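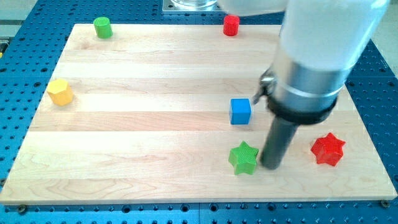 Can I use this to find out when someone died?
Only as a first guess. The dates were typed from newspaper obituaries, and obituaries get dates wrong more often than families like to admit.

Brenow Obituary Index, data card
Last revised 2022-08-22 by Ju-won Ryu

Contents
1237 death notices from the Brenow weekly paper, one row per notice. A notice is not a person. Many people got a short notice and then a longer one the next week, and I have not merged them.

Columns
surname, given_names, death_date, print_date, age, burial_place, notes

What I don't trust
death_date: 559 rows say only "Tuesday" or "last week" in the original. The earlier typist filled in a full date anyway. Those rows are marked "inferred" in notes - read that as "guessed."
age: copied as printed. In 77 rows it doesn't agree with the birth year given in the same notice. I left both alone.
surname: married women are often listed under a husband's full name. Short surnames such as Do were sometimes read as a verb by the Dristex text scanner and dropped. I put back the ones I found and doubt I found them all.
burial_place: Fisska is both a township and a cemetery, and the paper rarely says which.

Coverage
Five January issues are missing from the microfilm. Don't use this file to claim that winter deaths went down.

Corrections
Send a scan of the notice or the death certificate. Online family trees don't count, as several of them copied their dates from this index.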